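Desktop Hardware: Service and Repair
April 2025
By the Sastilell Training Staff

We use cookies to remember your place in the book. Accept | Settings

Chapter 9
The Processor and Its Socket

Most of the work in the earlier chapters could be done with the processor left alone. You can swap a hard drive, add memory, or change a graphics card without touching it. Sooner or later, though, a job calls for taking the processor out, cleaning it, or moving the board to another case. This chapter covers the parts you will handle and the order in which you handle them.

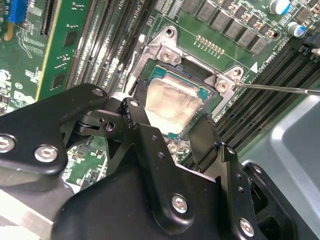 SECTION 9.1: OLD THERMAL PASTE

Thermal paste fills the tiny gaps between the heat spreader and the cooler. Once the cooler comes off, some of the paste stays behind on the processor. Wipe it away before you put a cooler back on. Use a lint-free cloth with a little isopropyl alcohol, and work from the outside edge toward the middle. Keep the cloth away from the socket.

Screws near the socket need a driver that fits. A tip that is too small will chew up the head, and a slip can cut a trace on the board. Put each screw in a labeled cup as you remove it. The repair shop at Zakton logged 2,309 desktop jobs in one year, and lost screws were its most common cause of delay.

Set the computer on its side before you start, with the open side up. Unplug the power cord and hold the power button for a few seconds. 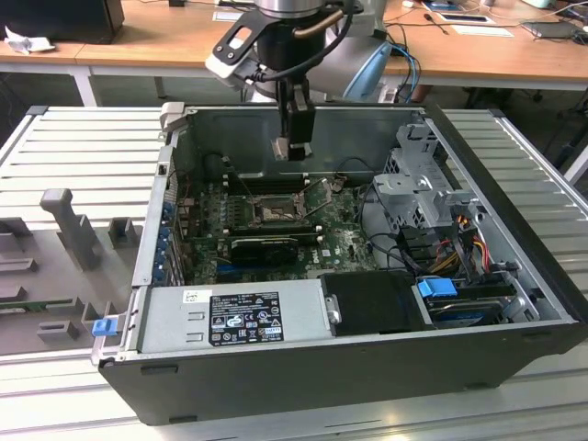
Open the socket only when you are ready to work on it. Press the lever down, ease it out from under its catch, and let it rise slowly. The load plate can then be lifted. Do not touch the contacts in the socket or on the underside of the processor. If you must set the processor down, use an antistatic tray.

Putting it back is the same job in reverse. Match the notches or the corner mark, lower the processor straight down, and let it rest under its own weight. Close the plate, then the lever. The lever will feel stiff on many sockets.
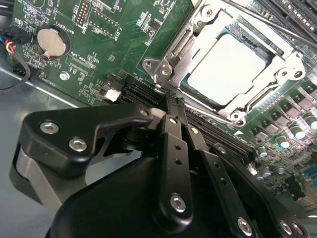 Dursun would add that stiff and stuck are different things, and that a lever which stops halfway means the processor should be checked again before any more force is used.

Look over the rest of the board while the cooler is off. Check the capacitors for swollen tops, and note whether the clock battery is due to be replaced. Cables should be clear of the fan before the side panel goes back on.

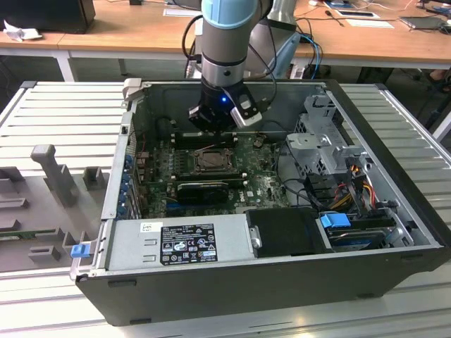

Figure 9.4 Desktop tower on its side, with the power supply at the bottom of the case.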